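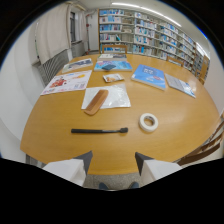
The Fjeld reading room was the second stop on our visit to Coltivitz, and the one where we stayed longest. It is one floor up from the entrance and holds the local collection, with tall white bookshelves along the back wall and speckled gray carpet underfoot. The tables are a light honey-colored wood with rounded edges, comfortable to lean on for a long time. Ours had a mix of things on it by midmorning: a flyer with colorful illustrations, a magazine, a light-blue book, a roll of white tape and a wooden comb lying across a clear plastic bag.

We were a group of 15 and had booked through the front desk in July. The tour of the building takes 18 minutes if you keep up, and after that you are free to sit and read. Bags go in the lockers downstairs. The lockers take a coin, which you get back, but the change machine was out of order when we came in — bring your own.

The local collection has 289 titles and is kept separate from the lending stock. You can read anything from it at the tables but not take it home. We asked for two of the older town guides and had them within seven minutes. The Flatari maps are listed in the catalog but were out for rebinding.

Lunch was at Tralteo, across the street. Soup and bread, quick service, tables at the back for larger groups. The library closes its upper floor at 5 p.m., a full hour before the ground floor, so do the reading room first and leave the children's section and the courtyard for later. The elevator is to the left of the main stairs.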